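关于调色室长桌颜料归位一事的报告(短篇小说)

一、缘由

德克索普(Dirkthorpe)布景工场调色室设于主厂房东侧,与大车间之间不设墙。室内有浅色木面长桌一张,供调色、比色及零星补漆之用。按《调色室使用规则》第四条,每日收工前,桌上颜料须全部归架,瓶盖旋紧,标签朝外。

本报告所述之事,起于归位登记簿与架上实物不符。登记簿自启用以来共记1,716条,由历任保管员逐条签字,至今无一涂改。2020年9月21日,工场管理处收到保管员阿尼科·凯莱门(Anikó Kelemen)女士书面说明一份,称编号241之颜料不在架上,登记簿中却有该瓶归还的记录,签字为其本人,而她不记得签过。

管理处责成本人就此事进行调查,并提出处理意见。以下各节按调查先后写成。

二、颜料及其保管人

凯莱门女士任保管员多年,其前任为巴洛格(Balogh)先生。巴洛格先生离任时未办理书面交接,只将钥匙交给凯莱门女士,并口头说明三点:紫色用得最快;白色不要借给木工组;编号241不必催还。

前两点经核属实。历年消耗表显示,紫色补货次数居各色之首。木工组借出的白色,有一瓶归还时瓶内为胶水,该组已为此作过书面检讨。

第三点无从核实。本人向凯莱门女士询问其中原因,她答复说当时没有问,后来觉得不便再问。

编号241在格拉尔特(Gralter)色卡中没有对应色名。登记簿首页所附总表将其列于灰色与褐色之间,名称一栏以铅笔填写“傍晚”二字,字迹为巴洛格先生所有。工场其余颜料均用色卡名称,唯此一种例外。管理处曾两次发文要求统一,凯莱门女士两次回复“已阅”。

三、借用记录

经查,登记簿第163页之前,编号241仅被借出一次,用途为《西达萨里》(Sidasari)一剧第二幕背景。该剧讲述一座港口小城等候一艘船,船始终未到,全剧在码头上结束。布景设计图存于资料室,其中天空一栏注明:“上部用黄,下部用紫,相接处由巴洛格自行处理。”

据当年参与绘制的两名工人回忆,相接处的颜色由巴洛格先生在长桌上调成,前后改了许多遍。其中一名工人说,正式演出时观众席里有人在第二幕开始后站起来,走到台前看了一会儿天空,又走回去坐下。另一名工人不记得此事,但记得那幅布景后来没有照章销毁。

依照规定,剧目停演后,布景应于当年十二月底前拆解,木料回收,画布覆白再用。《西达萨里》第二幕画布的销毁单上有签字,有日期,没有画布编号。本人在北库房最里侧找到该画布,卷起放置,外包旧帆布两层,捆绳打结方式与巴洛格先生平日所用相同。

画布未在库房内展开。一则场地不足,二则凯莱门女士在场,提出希望等到有日光的时候再看。本人认为该要求合理,予以同意。

四、与凯莱门女士的谈话

谈话在调色室进行,凯莱门女士坐在长桌一端,本人坐另一端。谈话内容经其过目,准予摘录。

问及归还记录上的签字,凯莱门女士说,字确实像她的。她每日签字多次,手比人熟,也许是看到某一瓶颜料放在该放的位置上,便顺手签了。

问及为何如实上报,她说,登记簿满一千七百条以后,她开始怕它出错。从前簿子薄,错了还可以从头核一遍。现在已经核不过来,只能相信前面写的都是真的。

问及她是否见过编号241的实物,她停了一会儿,说见过瓶子,没有见过颜色。瓶盖她没有打开过。巴洛格先生在任时,她做过他的学徒,有一天收工很晚,他让她站在门口看外面的天,问她那是什么颜色。她说是灰的。他说再看。她又看了,说还是灰的,有一点褐。他没有说对,也没有说不对,只让她把桌上的瓶子收好。

她请求将这一段写入报告。本人询问此事与颜料下落有何关联,她说没有关联。

五、桌面核查

为确定该瓶是否混入日常用料,本人与凯莱门女士商定,对长桌桌面进行一次核查。核查期间暂停归位,桌上物品保持原状,任何人不得移动,以便与总表逐一对照。

对照由凯莱门女士念色名,本人在总表上画勾。黄色一瓶,紫色两瓶,位置均在桌面左侧,三者无异议。高瓶装的绿色不属成套颜料,另行登记。念到灰褐色一瓶时,凯莱门女士没有立即念出名称。该瓶白盖,标签黑红两色,外观与同组各瓶并无区别。她把总表要过去看了看,又还给本人。

绿色塑料杯旁另有白色小瓶一只,横放。凯莱门女士认为应扶起,本人提醒她核查期间物品须保持原状,她说知道,仍对着那只瓶子看了一阵。该杯为洗笔所用,不列入颜料总表,但巴洛格先生在任时已在使用,故一并记录。

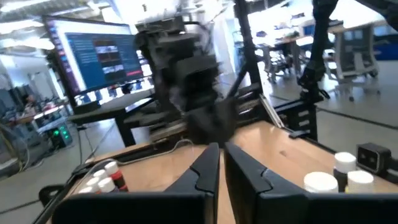 调色室长桌

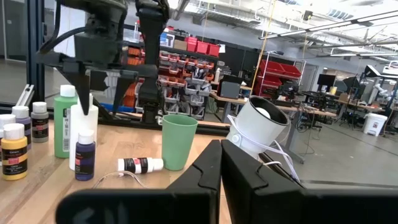 六、认定

灰褐色一瓶标签上未见手写编号。按总表排列,该色位于灰、褐之间,与编号241所处位置相同。但总表同一行另有格拉尔特色卡所列灰褐一种,编号相邻,历年领用正常。二者究竟为一瓶或两瓶,仅凭外观不能判定。

本人提议开盖取样,与《西达萨里》第二幕画布相接处作比对。凯莱门女士未表示反对,要求由她本人开盖。

比对于次日午后在装卸平台进行。画布由四名工人抬出,展开三分之二。上部黄色保存尚好,下部紫色略有脱落。相接处为一条不宽的带子,近看为灰褐,退到平台台阶处再看,则不易说出是什么颜色。在场工人意见不一,有人说偏红,有人说偏绿,一人说像煤油。

凯莱门女士取样涂于纸片,贴近画布,看了较长时间。本人按程序询问是否一致。她说,纸上的这块是灰的,有一点褐。本人再次询问是否一致。她请本人等天再暗一些。

在场人员等候至收工以后。其间工人陆续离开,平台上只剩凯莱门女士与本人。关于此后所见,双方陈述一致,均认为纸片与画布在某一时刻不可分辨,但对该时刻持续多久说法不同。凯莱门女士说有好一会儿,本人以为很短。因双方均未看表,不作认定。

七、处理意见

(一)编号241视为在架,登记簿中归还记录有效,签字无须更正。

(二)灰褐色一瓶由保管员加贴编号,名称栏仍保留铅笔所写二字,不再要求统一。此前管理处就此所发两份文件,建议归档,不再催复。

(三)《西达萨里》第二幕画布补办入库手续,存放地点不变。销毁单予以作废,但不追究经手人责任。

(四)长桌恢复每日归位。横放之白色小瓶由保管员扶正后归架,木工组仍不得借用。

(五)凯莱门女士提出带学徒一名的申请,管理处原以编制不足为由未予批准,建议重新考虑。申请书中“拟教授内容”一栏原为空白,日前她已补填:颜料归位,瓶盖旋紧,收工后看天。人事部门来函询问第三项是否计入工时,本人已代为答复,计入。

以上报告,请予审阅。登记簿原件已于今日送还调色室,由凯莱门女士签收。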